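Small claims, part two

Posted 2026-08-11
Filed under: Renting, Money
4 comments

A few people wrote to me after the last post asking how the deposit case ended, so I'm finishing the story. Short version: I got most of it back. The long version has some paperwork in it.

When I left off, the landlord's management company, Gillis, had sent me an itemized list of deductions six weeks after I moved out of the apartment on Bekcombe Street. They kept all of my deposit. The biggest items were $400 for repainting and $82 for a "lock service" that I never asked for and that doesn't appear anywhere in the lease. There was also $73 for cleaning the oven. I had cleaned the oven.

I sent a demand letter by certified mail. I kept it to one page: the address, the dates of the lease, the amount I wanted back, and a deadline. Gillis answered on the last day with a copy of the same list and no receipts. I filed the next morning.

Filing was easier than I expected. The clerk's office in Whitfield has a paper form and an online form, and the online form kept timing out, so I went in person. You write down who you're suing, how much for, and why, in a box that holds maybe five lines. I spent too long on those five lines. The clerk told me the hearing officer mostly looks at the amounts and the attachments.

The one thing I got wrong was the name of the defendant. I wrote Gillis, because that's who I paid every month, but the lease was with a company called Grakik that owns the building. The clerk caught it. If you're doing this yourself, look at the signature page of your lease before you fill in anything, and then look up that company in the state business registry to find the registered agent. The agent is the one who has to be served.

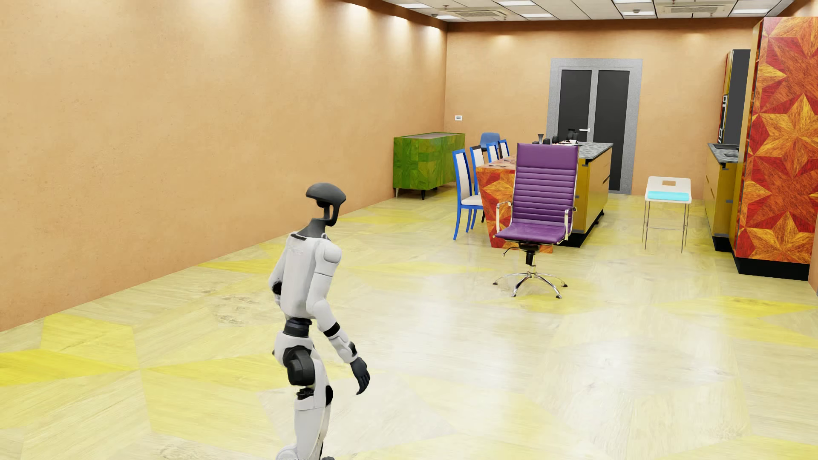
Service of process took longer than any other part. The registered agent's office was open four hours a day, and the first server I hired went twice outside those hours and billed me both times. The second one got it done on a Thursday. Somebody has to sign the proof of service. In my county that has to be a person over 18 who isn't part of the case. Keep the signed proof and make two copies.

The hearing lasted less than half an hour. Grakik sent Sunita Strickland, the property manager, who was polite and had a folder thinner than mine. The hearing officer asked her for the painting invoice. She had an estimate, which isn't an invoice, and it was for the whole floor. He asked me how long I'd lived there and whether the walls had been painted while I did. Four years, and no. He said paint wears out, and moved on to the lock.

She dropped the lock charge herself. On the oven she had a photo with no date on it and I had one with a date on it. He wrote something down.

The decision came by mail. I won the paint, the lock and the oven. I lost $60 for a broken blind, and I'd broken the blind, so I have no complaint there. My filing fee was added to the total. I didn't get anything for the servers' extra trips because I hadn't put the bills in my attachments. I had them at home in a drawer.

I asked for the penalty too. Our statute allows extra damages when a landlord keeps a deposit in bad faith, and the hearing officer said being careless wasn't enough to get there. I could have appealed that part. I thought about it over a weekend and decided I'd rather be finished.

The check arrived before the payment deadline. I signed the form saying the judgment was satisfied and mailed it back to the clerk, which you are supposed to do and which I nearly forgot.

I'm not a lawyer and the rules are different in every state, so check yours. My new lease runs until December, and I've put the move-in photos in two places this time.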